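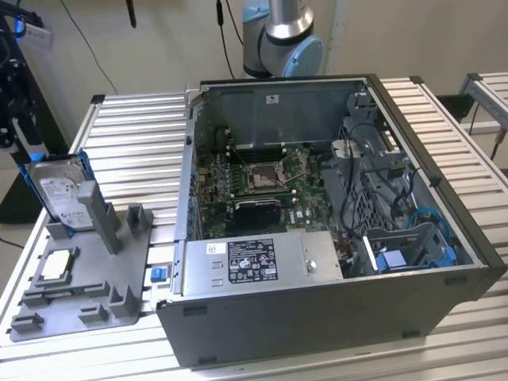 Stistell opens repair and reuse centre for office computers at Drustudar

Site will test, repair and regrade desktop machines for schools, charities and small firms

Stistell has opened a repair and reuse centre for office computers at the Drustudar industrial estate. The centre takes in desktop machines that organisations have withdrawn from service, tests them, replaces failed parts where this is practical, and returns them to use under a graded sale scheme. It began taking collections in January and is now open to all business customers in the region.

The building has a floor area of 700 square metres, divided between goods-in, a secure data room, the repair floor and a dispatch store. It was previously used for the storage of printed forms. The electrical supply has been renewed and the floor relaid with a static-dissipative covering.

At full working the centre can process 500 machines a month. Output during the first weeks has been held below that level while the test procedures are settled. Stistell expects to reach the full figure once the second shift is in place.

Collection and data handling

Customers book a collection through the Stistell account page or by telephone. Machines are listed by serial number at the customer's premises and the list is signed before the vehicle leaves. The same list is checked again at goods-in, and any difference is reported to the customer on the same working day.

Storage drives are taken out in the data room before any other work starts. Drives that pass a health check are overwritten and verified. Those that fail are shredded on site. The customer receives a certificate for each drive, giving its serial number, the method used and the result. Certificates are kept on the customer's account for as long as the account is open.

The data room has separate access control and no outside windows. Drives do not leave it until they have been erased or destroyed.

Testing and repair

Each machine goes through a fixed sequence. The case is opened and cleaned, and the power supply is tested under load. Memory, processor and motherboard are then checked separately where the fault is not obvious. A machine that starts normally is run for a set period with its fans and temperatures logged.

The most common faults recorded so far are worn fans, failed power supplies and dried thermal compound between processor and cooler. Faults on the motherboard itself are less frequent. Board-level repair is limited to connectors, battery holders and capacitors; boards with other damage are stripped for parts or sent for metal recovery.

Parts taken from machines that cannot be repaired are tested, labelled and placed in stock. The parts store holds 154 separate stock lines, covering power supplies, memory, coolers, cables and case fittings. Processors are stored in trays by socket type. Stock is issued to the repair floor first and offered for sale only when the holding of a line exceeds what the floor is likely to need.

The stock system was supplied by Handari. It links each part to the machine it came from and to the machine it is fitted to, so that a batch fault can be traced in either direction. Handari will also maintain the bench software that records test results.

Grading and sale

Repaired machines are sold in three grades. Grade A machines have no visible marks and have passed all tests with their original main parts. Grade B machines may have light marks or replaced parts. Grade C machines are fully working but have visible wear, such as scratched panels or missing front covers.

All grades are sold with a 90-day return-to-base warranty. Registered charities and state schools may buy from any grade at a reduced rate, and may reserve matching sets of machines before these are listed for general sale. Keyboards, mice and monitors are not included but can be ordered separately when in stock.

Machines are supplied without an operating system unless one is requested at the time of order. Where a licence is already attached to the machine and remains valid, it will be noted in the listing.

Materials that cannot be reused

Steel and aluminium from stripped cases, copper from cabling and mixed plastics are separated at the centre. Circuit boards that have no further use are passed to Bensaid, which holds the contract for metal recovery. Bensaid collects from the site in sealed containers and returns a weight record for each load. Batteries are stored apart from other materials and collected under a separate arrangement.

Stistell will publish a yearly statement of the weight of material received, reused and sent for recovery. The first statement will cover the centre's opening twelve months.

Equipment not accepted

The centre handles desktop computers only at present. Laptops, printers, servers and cathode ray tube displays cannot be accepted, and will be left with the customer if presented at collection. A trial service for laptops is under review – the main question is the safe storage of swollen batteries – and no start date has been set.

Machines affected by flood, fire or chemical spillage must be declared when the collection is booked. They may be refused.

Opening hours and bookings

The goods-in bay is open on working days from 8 am to 4 pm. Deliveries made by customers in their own vehicles must be booked in advance through the account page. There is no public counter, and machines belonging to private households cannot be accepted.

Notes to editors

Stistell provides collection, storage and maintenance services for office equipment. The Drustudar centre is its first site given over to repair.

Handari supplies stock control and workshop software. Bensaid recovers metals from electrical waste.

The full list of accepted equipment, the grading standard and the warranty terms are available from the Stistell press office on request. Visits to the repair floor can be arranged for trade and local press. The data room is not open to visitors.

Ends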